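02/02/2023, Beschaffung Greifer

Das Budget steht! Loukia hat 8 weitere Handgreifer durchbekommen, dazu 56 Paar Ersatzpads. Angebot Pesance liegt bei 254 € pro Stück, Grinska hat noch nicht geantwortet. Ich bin richtig froh, dass wir bei den gerippten blauen Pads bleiben.

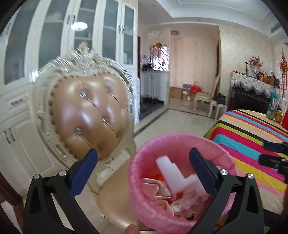 Lieferzeit ist der Haken: Pesance sagt August für alles, zwei Stück gingen sofort. Die würde ich nehmen, Stelios auch.

Für leichte Kartons reichen die Pads wunderbar, beide Backen an den unteren Ecken, und der Karton hängt schräg über dem Tisch. Schwereres ist noch offen, also vorerst keine breiteren Backen einplanen (spart ordentlich!).
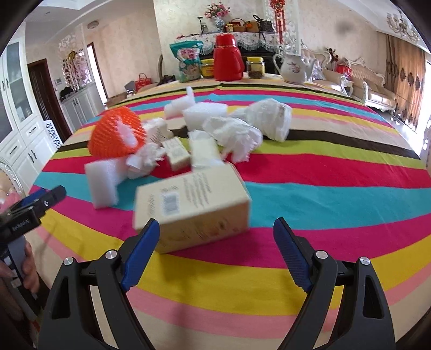 ## Offen

- Grinska nachfassen (Filippos)
- Schrauben als Ersatz mitbestellen, Maß fehlt
- Platex wegen Koffer fragen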